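Skekerel Hydro Station, Owners' Group
Minutes of the September meeting

Present: Jade Fortin (chair), Dalal Awad (station operations), two representatives of Noonan, one representative of Sonska. Apologies were received from the Gukport water district.

The meeting opened at 9:30 a.m. The minutes of the previous meeting were accepted with one correction: the bypass valve listed under item 4 is at the lower intake.

1. Turbine overhaul
Dalal Awad reported that Unit 2 remains out of service. Sonska has the runner in its shop and found cavitation damage on 7 blades. Weld repair is included in the contract price. Replacement of the wicket gate bushings is not, and Sonska will send a separate quote. Unit 1 is running normally and will carry the load until Unit 2 is back.

2. Penstock inspection
Noonan has inspected 167 meters of the penstock from the inside. Coating loss was found near the second bend. Wall thickness readings there were within limits. The remaining length cannot be inspected until the upper gate is sealed, and the gate seal is on order. Jade Fortin asked that the thickness readings be sent to the group as a table, with the station marks shown.

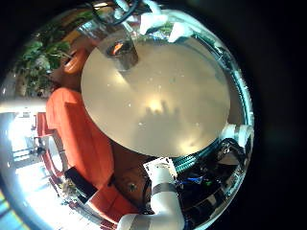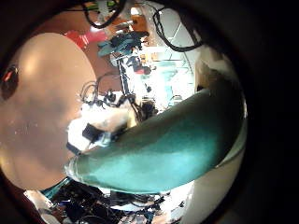
Tabletop with a drinking glass (first picture); fingers of a robot hand (second picture).

3. Reservoir level and downstream flow
The Gukport water district asked in writing for 48 hours' notice before any planned change in release. Operations currently gives 24. After discussion it was agreed to meet the request for planned work only. Emergency releases will follow the existing call list, which Dalal Awad will update.

4. Access road
The culvert below the switchyard is partly blocked with gravel. Noonan will clear it while its excavator is on site. No extra charge was agreed. The weight limit on the bridge stays in place, so the Unit 2 runner will have to come back by the north road.

5. Spare parts
A purchase of 200 trash rack bars was approved. The old bars are to be kept until the new ones have been checked for length.

6. Other business
The siren test will be moved from Sunday to a weekday. Operations will post a notice at the boat ramp.

Actions
Sonska: quote for wicket gate bushings.
Noonan: table of thickness readings; culvert.
D. Awad: call list; notice at boat ramp; order for rack bars.
J. Fortin: reply to the Gukport water district.

The meeting closed at 11:10 a.m.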